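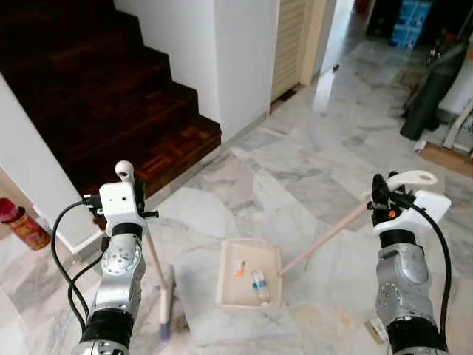
Remov: Two-Arm Floor Clearing in Occupied Homes
Progress report to the Halvorsen Fund
Reporting period ending 12/14/24

Summary

The work is on schedule for data collection and behind schedule for evaluation. We now have 1704 usable demonstrations of sweeping litter into a long-handled dustpan with two arms. A policy trained on these demonstrations clears light litter from hard floors more reliably than the one in our last report. It still does poorly along walls and at the foot of stairs. The main result this period concerns how the two arms are trained to wait for each other, and most of this report is about that.

Background to the period

The last report ended with a policy that predicted both arms' motions together as one long action. It worked when the litter was close to the pan at the start and failed when the broom had to travel. The usual failure was that the pan arm lifted while the broom was still pushing. The item then went under the front edge of the pan or was left on the floor. Reviewers asked whether more data would fix this. We trained the same policy on growing portions of the data to find out. Early lifting dropped at first and then leveled off well before the full set was used, so we looked at the method.

Method

The new version keeps one network for both arms but adds a short phase signal. The phases are approach, contact, and lift. Each demonstration is labeled with the times at which one phase ends and the next starts. The network predicts the phase along with the arm motions, and the pan arm can't begin its lift until the contact phase has been predicted as finished for several control steps in a row.

We labeled phases by hand for 127 demonstrations and trained a small classifier to label the rest. Checks on a held-out portion showed that the classifier places the end of contact a little late when the item is clear or nearly the same color as the floor. We left those labels alone. A late lift costs time but does not lose the item, and correcting them would have used up labeling hours we needed for the stair data.

The broom arm was also changed. Before, its target was a position for the gripper. The target is now a position for the broom head, worked out from the grip and the handle length measured at the start of each session. This matters because the handle is long and a small shift in the grip moves the bristles a good deal. Handle length is entered by the operator. It was entered wrong in one session, and that session has been removed from the training set.

Results

All results are for hard floors, with the robot placed by an operator and not driving itself. A trial counts as a success if every item placed on the floor at the start is in the pan when it is lifted, and still in it when the arm stops.

Early lifting, which was the most common failure in the last report, is now rare. Success on single light items improved clearly. Small bottles and wrappers were the most dependable. Bottles that are pushed from the side can still roll past the pan, and the policy does not yet go after them with a second stroke unless they stop in view of the head camera.

Success with mixed items improved less. When a bottle and a scrap of paper are both present, the policy tends to treat the job as done once the larger item is in. We think the phase labels are partly to blame, as most demonstrations with mixed items were collected with one continuous sweep and so have only one contact phase. New demonstrations with 2 separate strokes have been started.

Polished stone gave us trouble we had not planned for. Reflections from windows and overhead lights are sometimes read as litter, and the broom arm then makes an empty stroke. Veined stone is worse than plain tile in this respect. Adding demonstrations at different times of day helped. We have not measured by how much.

Placement next to stairs and walls remains the weakest case. The elbow of the broom arm reaches its limit before the bristles are flat, and the head meets the floor on one corner. Turning the robot base before the stroke would solve most of it, but the base is outside the current action space.

Equipment

The grippers have held up. The Fenura fingertips slipped on smooth wooden handles in the first weeks, and the handles now get a thin wrap on the test bench units. Handles in the homes are used as they are. One cable was replaced after rubbing at the wrist. The cable loops are now checked before each session, and the check has been added to the operator sheet.

Delivery of the second wrist camera set from Stoltex slipped into December. We carried on with the existing set. No collection days were lost, but the planned comparison of camera positions has moved to the next period.

Data collection

Collection took place in 3 homes, in hallways, kitchens and areas near stairs. Furniture and belongings were left where the residents had them. Items used as litter were dry packaging and paper. Liquids, glass and food waste remain excluded under the safety plan, and no change is requested.

Budget

Spending is slightly under plan because of the late cameras. Operator hours are over plan by some 2 percent, from the repeated sessions on stone floors. We ask that the unspent camera amount be carried forward.

Next period

Finish the two-stroke demonstrations and retrain.
Add base rotation as an action and repeat the stair and wall trials.
Run the camera position comparison.
Release the phase labels and the labeling guide to project partners.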